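**To:** Grurnach Building Users list
**From:** Ludivine Brunet, Facilities Office
**Subject:** Re: Refinishing of tables, Boyer reading room

Dear colleagues,

Thank you to those who replied to the notice of Sat 6 May. Graham Rowbotham's message is quoted below, as several of you raised the same points.

> The notice says the reading room will close for 11 days in July. Will the reserve shelves stay open to staff? Also, has the finish been settled? At the spring meeting we were told it would be a light oak stain, and the order form now says dark.
>
> G. Rowbotham

The reserve shelves will remain open to staff through the side entrance, from 9 a.m. to noon. Requests for items should reach Pascal Mallet by 4 p.m. on the previous working day. Readers from outside the building are asked to use the Getura annex, where 16 seats have been set aside.

The finish will be dark brown. The light stain was dropped after the quote from Skosevis was revised, and the order form is correct. The minutes of the spring meeting will be amended.

The sum of 760 for moving the lamps was left out of the first estimate. It has been charged to the general upkeep account and does not affect department budgets.

Objections should be sent to Agathe Coste in writing. Please do not reply to the whole list.

Ludivine Brunet
Facilities Office
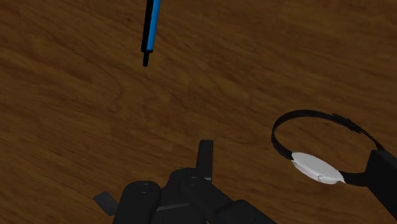
*Dark brown wood, seen from above, with wristwatch at right*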